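Home | Galleries | Jam & Jars | Lodgers' Notes | Guestbook | Contact

Glass and china, a small gallery

I've been meaning to put this page up since February, when I finally admitted that the cupboard under my stairs had stopped being a cupboard and become a sort of glacier of old kitchen things. Jars mostly, and dishes, and the big white bowls I keep buying (I know, I know). I carried the lot out a box at a time and gave myself a month to decide what earned its place on a shelf. There were 258 pieces by the end, if you count lids as pieces, and I did count lids because I was cross with them.

Most of it came from three places. The jars are nearly all from the Saturday-ish sort of sale they used to have in the hall at Skulthorpe, where you'd pay a pound for a crate and then find you had to get it home on the bus. The dishes I inherited when my aunt moved to a flat with one kitchen drawer. And the bowls are my own fault entirely. There's a shop in Miltau that sells seconds from a pottery, and I can't walk past it, and I've got 12 pudding bowls to show for it, which is a lot for a person who makes pudding at Christmas and on her birthday.

I've not put everything on this page, you'll be glad to hear. The teapots have their own gallery, and so do the biscuit tins, and the jelly moulds will get one when I can face washing them. What's left is plain stuff, the sort that doesn't get photographed much. No gold rims, no roses. I've grown very fond of plain things! A plain jar will take rice one year and buttons the next and you never feel you're insulting it.

A word on how I sort, as people do ask. I go by use and never by size, which drives my sister up the wall. Storage glass goes together, so do the shallow things I use for spices and dips and keeping half a lemon in, and anything for mixing lives down low where I can get both arms round it. It does mean you sometimes have a tiny dish next to an enormous one, but I can find everything in the dark, and I have done, more than once, when the fuse went.

Right, on to the pictures.
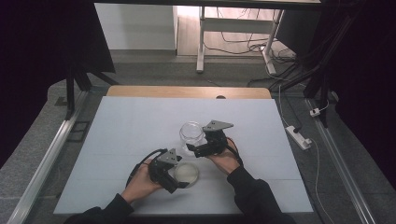
The clear glass pair, a jar with a short neck and rounded shoulders, and a shallow round dish. I'd use that shape of jar for nearly anything, dried beans, bay leaves, odd bits of string.

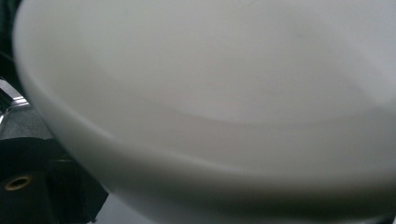 A big white bowl, very close to. No pattern on it anywhere, and a lovely thick rim, which is my favourite thing in a mixing bowl because you've got something to hang on to when the dough fights back.

Iida Savolainen wrote in the guestbook that she thinks I'm quite wrong to sort by use, and that her own shelves went from hopeless to tidy the week she started going by height, tallest at the back, with no exceptions for favourites. She also wanted to know how I get the cloudy look off old jars, as she has a whole row that come out of the sink looking just as foggy as they went in, and she's tried everything short of sandpaper. And she said, quite rightly, that plain white china shows every tea stain and I ought to own up to that before I talk anyone into buying it.

Well, fair enough, Iida. The stains I'll give you. I do mine with bicarb on a damp cloth and a bit of elbow, then a good rinse, and they come up fine, though I've stopped drinking tea out of the pudding bowls (it was one time). For cloudy glass I fill the jar with warm water and a good splash of white vinegar and leave it overnight, then go round the inside with a bottle brush. If it's still foggy in the morning it's probably scratched and you may as well keep pasta in it.

On the height question I'm not budging. I tried it for a fortnight, the winter I had lodgers, and I lost the cinnamon twice.

Of the whole glacier, 232 pieces have now been washed and put away, and 25 went to the charity shop on Galtard Lane, who were very nice about it and only sighed at the lids. That leaves one, a gravy boat with no handle, and it's on the windowsill with a spider plant in it.

Jelly moulds next, when the weather's better and I can do them in the garden with the hose.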